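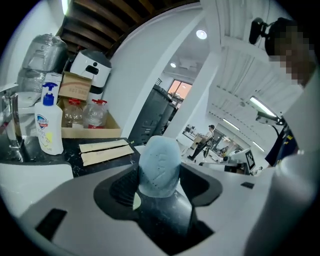

Step 1. Warm up before the first note

Drink a glass of water at room temperature and wait a little. Then hum on a closed mouth, five notes up and five notes down, for 2 minutes. Keep the jaw soft. If you feel the tongue pushing back, stop and begin again lower.

Step 2. Speak the text

Take the aria you are learning and read the words aloud in rhythm, without melody. My teacher in Ollitz, Dilruba Biswas, made me do this for the whole month of May before I could sing one phrase. I was angry then, but I still do it with every new role.

Step 3. Sing only the vowels

Leave out the consonants and connect the vowels on one breath. Set the metronome to 93 – slower is harder, so do not start slower.

Step 4. Put the consonants back

They should be short and come before the beat. Record yourself on the phone and listen the next morning, not the same evening.

For a hall with 300 seats you do not need more volume than in your room. In Clutelitz we had 700, and I pushed too much in the first act.

Next lesson: breathing in long phrases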